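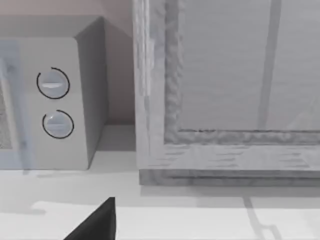
January, 7:40 am. Glue notes, batch 36, hide glue for the Tranbridge chair. Old joints came apart clean with steam, no splits in the rear legs, one tenon short but usable. Soaked the granules overnight in cold water, one part to two by weight. Emiliano asked again why not warm it in a microwave and skip the pot. Can be done, but in short bursts on low, and on a plain two-dial type like this one, no digital readout to go by, it's too easy to overshoot. Past 150 F the glue loses strength and starts to stink. Water bath only for chair work please.

Jar in bath 8:15, 140 F by 8:50. Bit thick - added a spoon of hot water, stirred, skimmed the foam. Want it running off the brush in a string, no drops. Got there on second try.

Test pieces: four maple lap joints, two warmed first with the heat gun, two straight off the bench. Warmed ones gave me maybe a minute to fuss. Cold ones gelled before I had the clamp on, one already slid. So warm the parts, every time, esp. with the shop at 58 this morning.

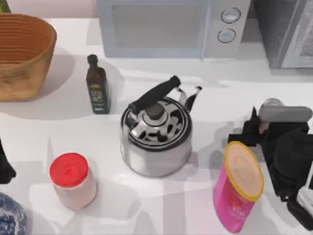

Leave the clamps on till tommorow even if it feels solid. Batch 35 came out after three hours and the back rail crept, had to steam it and start over. Label on that jar has gone missing, if anyone finds a jar marked Clarkora in the fridge do NOT use it, it's from before the holidays and has fuzz.

Chair order, for when we go:
- back legs + rails first, flat on the bench
- front legs + rail
- side rails last, both halves together, two people

Dry run took Alarcón and me six minutes, too long. Cut new cauls for the curved rail, the old ones rock. Pad w/ cork.

Seat frame is seperate, don't glue it in. Arancibia wants it loose for the upholsterer.

Still to do: ask Brirnik about the 2000 g tub, we're on the last bag. Job no. is 3839, not 3815, fix the ticket.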